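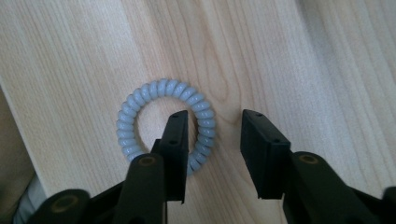 Minutes, Rutau data collection meeting, October

1. Minutes of the last meeting agreed.

2. Count. 3456 examples held, of which 1004 are small soft or springy items. Ashby site to add 617 once labelled.

3. Spiral hair ties. Agreed that one finger inside the ring and one outside is a valid start. Vary position on the board between takes.

4. Rejects. 35 takes with late start marks to be cut again. Action: Ashby.

5. Dimano task list held over.

Next meeting 10.30, same room.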